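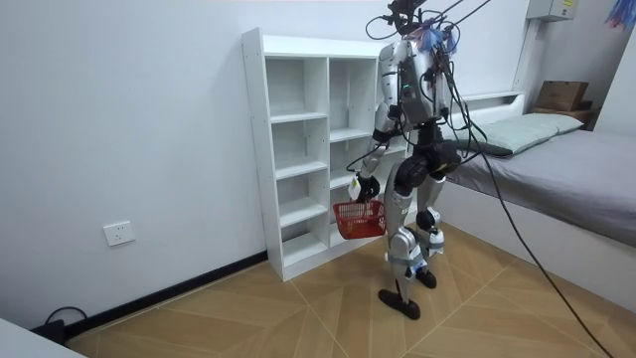 *Tall white open shelves next to the bed, and a small red plastic basket with lattice sides.*

**Fultar's second-hand furniture shed is moving to Moulin Street**

8/25/21

Good news for anyone in Nirken who's been putting off sorting out the spare room: the Fultar shed is staying open! I'd heard the same rumour as everyone else, that it was closing for good when the lease ran out on the old dairy building, and I was pretty glum about it. I rang them yesterday and they're moving to Moulin Street, into the old tile showroom next to the bakery.

The new place has a proper loading bay round the back, so no more double parking with a wardrobe hanging out of the boot while the bus driver glares at you (sorry again, if you're reading). It's a fair bit bigger than the dairy too, and all on one level. Anyone who has ever tried to get a chest of drawers down those dairy stairs will know what a difference that makes.

The old shed stops taking drop-offs at 4 pm on Friday, and after that please hang on to your stuff until the new doors open. They were very firm on the phone about not leaving things on the footpath. Last March somebody left a whole lounge suite out the front in the rain and it cost them $80 to get it taken to the tip, which comes straight out of what they'd otherwise spend on fixing things up.

What they want most at the moment is bedroom storage. Bookcases, cube shelves, bedside tables, baskets and tubs, that sort of thing. Students are looking for rooms again and shelving goes out the door nearly as fast as it comes in. Flat-pack is fine as long as it's in one piece or you've got all the screws in a bag taped to the back. I had a look around home last night and found a bookcase in the laundry that's been holding paint tins since we moved in, so that's going.

They can't take mattresses, cots or anything with a gas bottle. Electric blankets are a no as well. Lamps are okay but they have to be tested before they go on the floor, so don't be offended if yours gets put aside for a bit.

The other bit of news is money. The Skenia community fund has put in $2,000 towards the move, and that's going on truck hire and some paint for the new place. I asked what colour and got a long silence, so I gather it's still being argued over. If you've got a trailer and a free morning they'd love to hear from you, and the sign-up sheet is on the counter at the dairy until they pack the counter.

Prices are staying the same. Most small things will still be $5, and bigger pieces are marked on a tag. You can still put a hold on something until closing time the same day, but they've stopped doing overnight holds after one too many tables sat there for weeks waiting for someone's brother-in-law and his ute.

I don't have an opening date for Moulin Street yet. They're waiting on the keys and a bloke to look at the roller door. I'll put it up here as soon as I hear, and there'll be a notice in the bakery window as well.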